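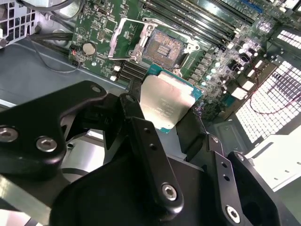 Grurna sells desktop processors, motherboards and matched pairs of the two, and most of the mail we get is about fitting them. The questions on this page apply to boards with contact pins in the socket and a hinged metal load plate over it. With the load plate lifted, the small gold pins are exposed and the processor can go in. Boards that use a different kind of socket are covered on the Plakport page.

Do I have to take the motherboard out of the case?
No. You can change a processor with the board mounted in the chassis, provided you can reach the socket from straight above. Lay the case on its side first. If the cooler uses a backplate and your case has no cutout behind the socket, the board will have to come out for that part.

How do I know which processors fit my board?
Check the board maker's support list, and check the BIOS version next to the processor's name. A chip can fit the socket and still not start on an older BIOS. If you bought a matched pair from us, we have already updated the board.

Which way does the processor go in?
Two notches on the edge of the chip line up with two tabs in the socket. There is also a small triangle in one corner, with a matching mark on the board or the socket. The metal heat spreader faces up. Hold the chip by its edges, lower it level and let go when it is seated. Do not slide it around to find the position.

Does it need to be pushed down?
No. The load plate supplies all the pressure. If the chip rocks or sits higher on one side, lift it straight out and check the notches again.

The lever is very stiff. Is that normal?
Yes. Some creaking is normal too. Stop if the chip is not sitting flat or if the plate is not hooked under its screw at the front.

Where does the black plastic cover go?
Leave it on the load plate while you close the lever. It pops off by itself. Keep it, as we cannot accept a returned board without it.

I think I bent a pin. What now?
Shine a flashlight across the socket from two directions. A bent pin reflects differently from its neighbors. Do not install the processor, and do not use a brush or cloth in the socket. Our Pitbridge workshop looks at bent pins for a flat fee of 36 dollars, and the fee comes off the price if you decide to replace the board.

Can I reuse my old thermal paste?
No. Wipe the heat spreader and the cooler base with isopropyl alcohol and a lint-free cloth, let them dry, and put on a new dab the size of a pea.

How long does Pitbridge keep a board?
Repairs are returned within 18 working days. Pack the board in an antistatic bag with the socket cover on and write your order number on the outside of the box.

Do you fit processors for customers?
Yes, at the Pitbridge counter only. Bring the whole computer, without the monitor and cables.

Last updated 06/10/2018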